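Home | Tickets | Knowledge Base | Contact

Ticket 687: Court opinions archive, quotes cut after the first line
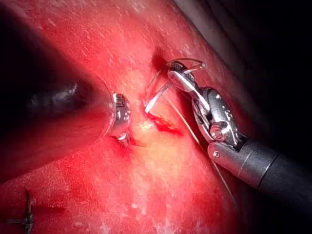
Opened by Surachet Noiphan, December
3 comments | 0 shares

I maintain the Mandia collection of judicial opinions and speeches. After the move to Manidar, 53 of our pages show only the first line of each quoted passage. The dissents are the worst, as the long quotes lose their citation also. The full text is still present in the editor.

Steps I have tried:
- cleared the page cache, no change
- saved one page again by hand, the quote came back complete
- saved a second page, same good result

Uchenna Osagie, 10:40
Thank you, this is clear. Do the broken pages use curly quotation marks with a line break inside?

Surachet Noiphan, 11:15
Yes, all which I checked. The old Lurkcombe system accepted them — Manidar seems to close the quote at the break.

Uchenna Osagie, 14:05
I have changed the import rule and started it again for your collection. It needs 60 minutes. Please do not edit pages in this time.

Status: waiting for customer

Share | Print | Back to tickets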